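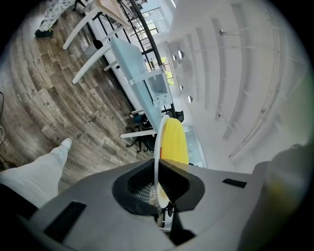
4. Glare and the single ceiling fixture

Most living rooms in our two towns, Grirthorpe and Vekthorpe, are lit by one fixture in the middle of the ceiling, a spot chosen by whoever ran the wiring and defended by every tenant since. Langlois has called this "lighting for finding the other light switch," and our interviews give us little cause to argue with him.

We swapped the bulb in each home for a 3,000 K lamp and left the fixture alone. Complaints about color fell. Complaints about glare did not, and several people who had never noticed their ceiling light now noticed it a good deal. Figure 4 plots glare ratings against the hour of the evening; the rise after dinner matches the time at which people lie down on the sofa and look straight up.

Adding a Flasik table lamp at seated eye level changed the ratings more than any bulb did. In two homes the ceiling light was then not used again during the study, apart from Sunday cleaning. We had planned to test the lamp with and without its shade, but the participants put the shades back on.

Figure 4. Glare rating by hour of the evening, ceiling fixture only.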